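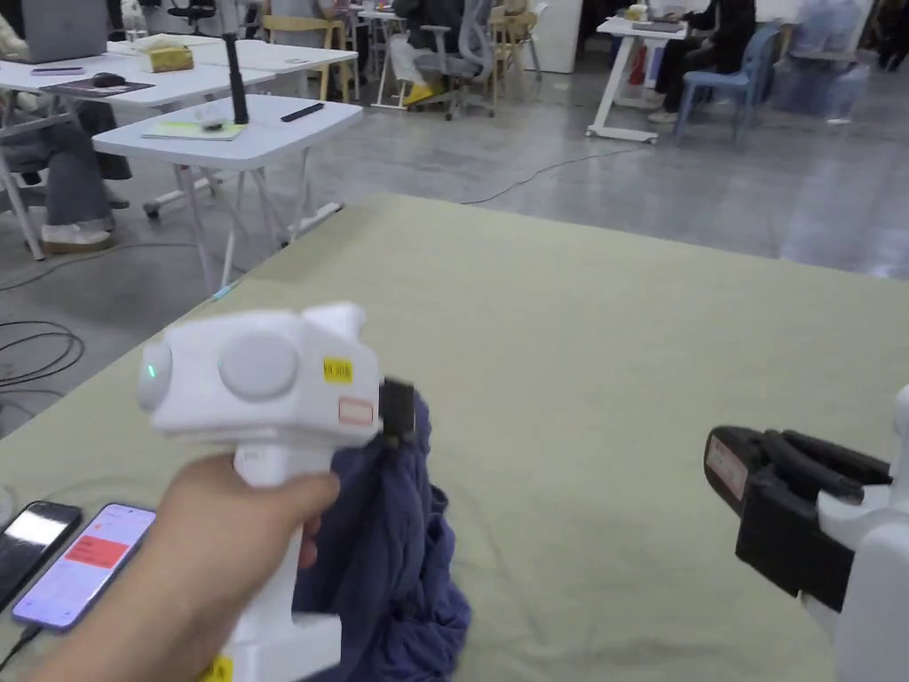

Promport sells the Bivine hand-held gripper as something you can set up over a cup of coffee. I've had a pair of them on a cloth-handling bench since April, and I'd like to know how big their cups are.

Charging and pairing went fine. The app found both units on the first try. Then came calibration, which the quick start guide covers in 2 steps and the full manual covers in 18. Go with the manual. I tried the short version first and the left unit reported its jaws as closed while I could fit a pencil between the fingers.

The first full setup took me 56 minutes. I've got it down to 40, and most of that is spent opening and closing jaws while the app makes up its mind.

Cloth is a fair test for any gripper, and this one does all right. A corner of cotton stays pinched if you come at it from above. Come in flat and the fingers push the fabric ahead of them. My coworker Balakrishnan D'Souza thinks that's technique. I think it's the finger shape - we haven't settled it.

Upkeep is where I lose patience. Lint gets in behind the fingers, and the manual says to brush it out weekly. I do it every morning, or the closing position drifts and I'm back in the calibration menu. The finger screws back out too. A drop of removable thread locker helped, though you won't find that in the manual either. Label your units left and right before you take anything apart, as the fingers look alike and the saved settings don't carry over.

The older Somen grippers we used before were heavier and uglier, but I never had to brush them daily. Alva, the dealer, swapped one bad charging lead without a fuss.

Would I buy the pair again? At a lower price, maybe. I'd want spare fingers in the box first.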